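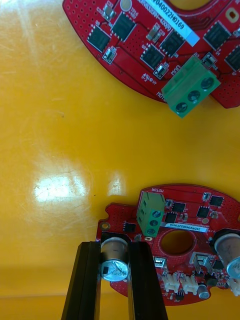

4.2 Laying out the parts

Applies to the Sorov round control board, all revisions after September. Read the whole section before opening the parts bags.

1. Clear the bench and wipe it down. Grit under a board will mark the solder side.

2. Set out one tray per part type. Boards go in one tray, motors in another. Keep the motor leads inside the tray walls.

3. Place the steel tray in the middle of the bench and line it with a sheet of plain white paper. Replace the paper when it is marked or torn. 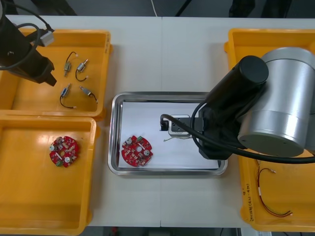 4. Move one board at a time into the lined tray. Hold it by the rim. Do not lift it by the green connector or by any lead already fitted.

5. Turn the board until the connector faces the side the leads will come from. Check the part number on the label against the pick list.

Note: Boards from kit 311 and earlier use a different pick list. See the Uteo supplement.

4.3 Solenoid check

1. Take the solenoid by its metal frame. Do not pull on the leads or pick at the tape on the coil.

2. Press the plunger down with one finger and release it. It should return on its spring without sticking. Repeat 6 times.

3. Stand the solenoid on a flat surface, away from the board, and look over the leads for nicks in the insulation.

Caution: Do not oil the plunger. Oil collects dust and the plunger will start to drag well before its rated 3,000 cycles.
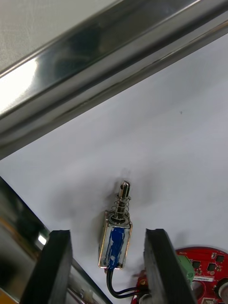 Satish Vashisht adds that a plunger that sticks on the first press often frees up by the third, and that he rejects the part only if it sticks again after that. Either practice is acceptable - record which one was used on the Mallet sheet.

4.4 Wire harness

1. Lay the harness flat on the paper beside the board and separate the stripped ends. They must not touch each other or the board.

2. Trim any end with broken strands and strip it again. Leave the connector end alone.

3. Tighten terminal screws by hand only. Wait 30 seconds, then tug each wire lightly.

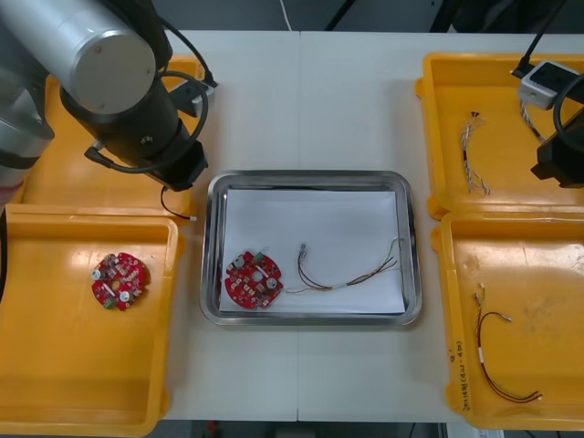 TROUBLESHOOTING

Wire pulls out of terminal: insulation is caught under the clamp. Loosen the screw, strip a little further and refit.

Board rocks in tray: paper is folded underneath. Lift the board and smooth the sheet.

Motor lead too short: wrong motor. Order the long-lead type from Flurar.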